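Hilo sobre cómo doblar una bata con cinturón sobre una mesa más corta que la prenda. Es el caso que más consultas genera en el cuaderno de plegado de Prernari y el que peor está documentado. Va por partes.

1/ Definiciones. Llamo «bata» a toda prenda abierta por delante, de manga larga, con cinturón suelto o pasado por trabillas. No incluyo albornoces de rizo: el grosor cambia el método entero y merecen hilo propio.

2/ El problema básico es de longitud. Con las mangas extendidas y el bajo estirado, una bata de adulto no cabe en casi ninguna mesa doméstica. Hay que decidir qué parte queda fuera del tablero. Mi criterio: fuera el bajo, dentro los hombros. La costura de hombro es la referencia de todo lo que viene después.

3/ Punto de partida habitual: prenda tendida, todavía arrugada, una manga que rebasa el borde izquierdo, el cinturón suelto por la derecha y el bajo colgando hacia quien dobla. No corregir nada todavía. Primero se mira qué queda fuera y por qué lado. 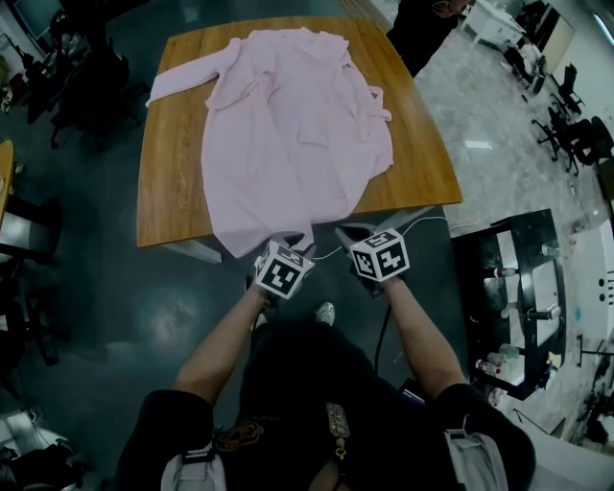
4/ El cinturón. Se retira antes de empezar y se enrolla aparte. Si está cosido a la espalda, se tiende en paralelo al eje de la prenda y se deja dentro del primer pliegue. Un cinturón cruzado en diagonal marca la tela en cuanto hay peso encima.

5/ Alisado. De la costura de hombro hacia el bajo, con la palma abierta y sin tirar. En tejido fino, tirar del bajo desplaza los hombros y obliga a empezar otra vez. El tramo que cuelga tira por su propio peso: conviene sujetar la parte alta mientras se trabaja la baja.

6/ Material de la mesa. La madera barnizada deja resbalar el tejido, lo cual ayuda a alisar y estorba al plegar. Un paño de algodón debajo resuelve lo segundo. Uso el protector de Tametier, recortado a la medida del tablero. La versión con base de goma agarra demasiado para prendas ligeras.

7/ Las esquinas redondeadas engañan. Si se toma el borde del tablero como guía para escuadrar, el pliegue sale torcido en cuanto se llega a la curva. La guía tiene que ser el tramo recto y, si la prenda ocupa casi todo el tablero, la costura lateral de la propia prenda.

8/ Arrugas blandas y arrugas marcadas. Las blandas, las de haber estado la prenda amontonada, suelen salir con la palma. Las marcadas piden vapor, y el vapor va antes del plegado. Doblar encima de una arruga marcada solo la duplica.

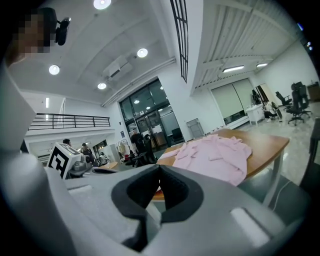 9/ Secuencia. Se cierran los delanteros, uno sobre otro, solapando como si la bata estuviera puesta. Manga izquierda hacia el centro, con el puño apuntando al bajo. Manga derecha igual. La prenda queda como un rectángulo largo.

10/ Subir el bajo. Se toma por las 2 esquinas a la vez y se lleva hasta la altura de la cintura. Tomarlo por una sola esquina gira todo el paño inferior. Entre dos personas es más rápido, siempre que una sujete y la otra pliegue; si pliegan las dos, las capas se separan.

11/ Segundo pliegue: de la cintura al hombro. En total quedan 4 capas en la zona central, sin contar mangas ni solape. Si sale un paquete más grueso por un lado, casi siempre es una manga que se ha recogido sobre sí misma.

12/ El fallo más frecuente es la esquina levantada. El paquete parece terminado, pero un extremo de la capa superior queda alzado y arrugado. Volver a aplastar no sirve. Se abre solo el último pliegue, se estira esa esquina hacia fuera con una pinza de dos dedos y se cierra de nuevo.

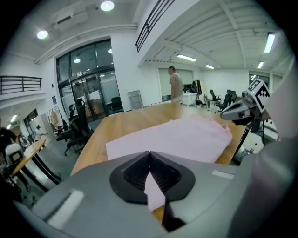 La misma pinza sirve para comprobar el resultado: se toma el borde de la capa superior, se levanta un poco y se suelta. Si vuelve plano, el pliegue está bien. Si arrastra la capa de abajo, hay tela atrapada.

13/ Reposo. Dejo el paquete 3 minutos sobre la mesa sin nada encima antes de guardarlo. No tengo medidas que lo respalden. En viscosa noto diferencia; en algodón, ninguna.

14/ Almacenaje. En estante, con el lomo hacia fuera. En cajón, en vertical, con el separador estrecho de Perammont. El ancho se comba con batas y no lo recomiendo. El cinturón enrollado va dentro del último pliegue, nunca encima.

15/ Sobre las tablas de plegado rígidas: la de Dhillon funciona con camisetas. Con una bata, la manga sobra por ambos lados y hay que doblarla dos veces antes de usar la tabla. Se pierde el tiempo que se pretendía ganar.

16/ La ficha completa está en el cuaderno de Prernari, que ya pasa de 2,000 entradas. La de batas se revisó en julio. Cambia el orden de las mangas respecto a la versión anterior: antes iba primero la derecha y el solape se abría al subir el bajo.

17/ Pendiente: kimonos y prendas con manga de una pieza. La costura de hombro no existe en esos patrones, así que el punto 2 no se aplica y hay que buscar otra referencia. Estoy probando con la costura central de la espalda.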